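Capacitors, and other things I have moved from one bin to another

Reading time: 3 minutes

I own a drawer that should not be opened in company. It came with the amplifier, a Rimetti with a hum you could feel in your fillings, and it has grown since in the way that drawers do. Resistors, fuses, half a reel of solder, a plug for a country I have never visited. In June I decided that sorting parts was a skill like any other, and that adults could acquire it.

So far I have learned that capacitors get their own bin. The big electrolytic ones especially, the fat dark cans with silver ends that look like something you'd be told not to swallow. They roll. They will cross a bench, consider their options and go under the one piece of furniture you can't shift. A blue stacking bin with a foam pad in the bottom puts a stop to most of that, and they lie there at whatever angle they fancy, like guests after a large lunch.
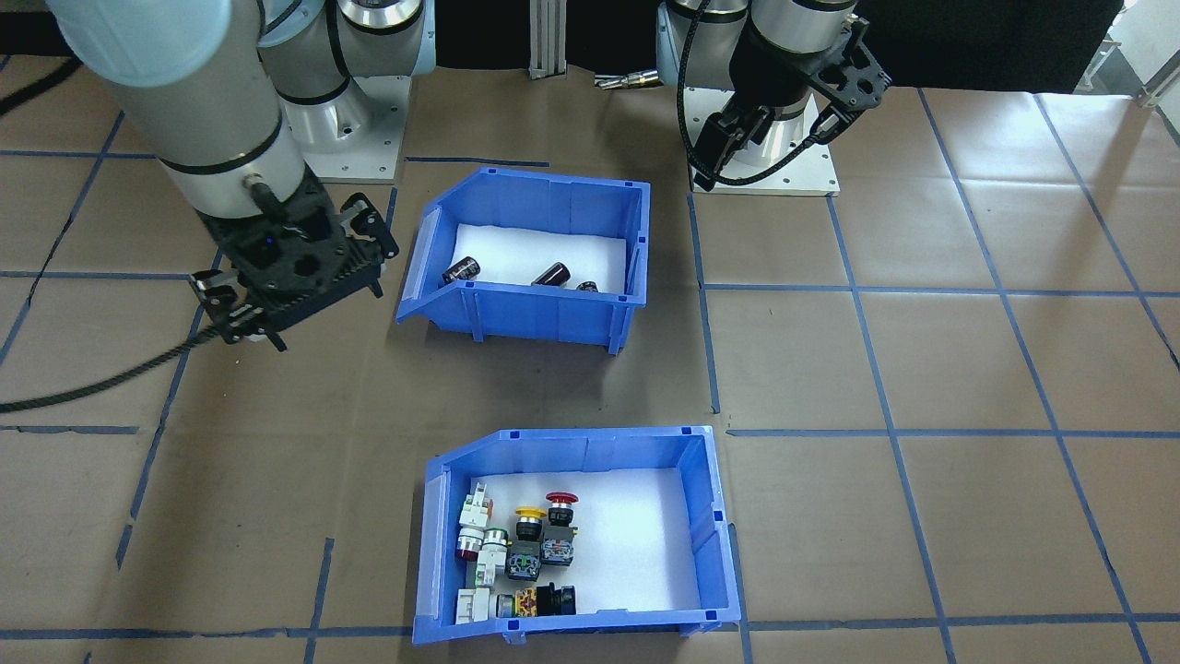
Noémi Magyar
Lapsed bookkeeper, amplifier owner, keeper of this blog

I used to be a tin person. Biscuit tins, tobacco tins, one tin that had held very good shortbread and was never the same again. The trouble with a tin is the lid. Once it's on, whatever is inside becomes a matter of faith, and I have driven out to the Abdel Rahman surplus counter in Provlow to buy a part I already had in a tin. Twice, for the same part. The man there was nice enough to say it was a popular one.

An open bin with a low front lip has no secrets. You can see you're out of something. You can also see that you've been putting off the sorting, but I've made my peace with that.

Then there is the question of the table. Ott Jankauskaitė, who taught me to solder and regrets it, is firmly for brown kraft paper with tape over the top in squares. I thought this was fussy until I tried it at home. A dropped washer shows up against plain paper, and you can say "third square along, near the back" to another person and have them find the thing, which in my house has prevented at least one argument. The paper creases, and it picks up dark smudges in the middle, where all the work gets done. Mine looks like a map of somewhere with poor drainage.

The tape I will defend less warmly. You start out with a ruler and high standards. By the second row you are doing it by eye, and somewhere near the centre a line turns up that doesn't quite meet its other half. Peeling it off takes the paper with it. Leave it.

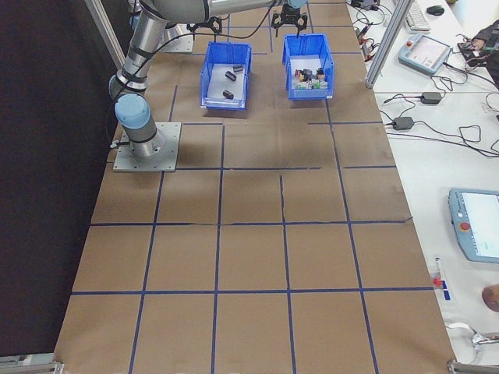 Brown paper, blue tape, and the bins down at the far end.

The mixed bin is the one I have feelings about. Every sorting system has one: dark bits, green bits, white and beige bits, all shoved in together and getting along fine. I had planned to abolish mine. I bought a Fondalar cabinet with 74 little drawers for the purpose, and 16 of them now have something in them. The mixed bin remains full.

The amplifier still hums. I've moved it further from the couch.

22/09/2022

Contact | © Noémi Magyar | Back to top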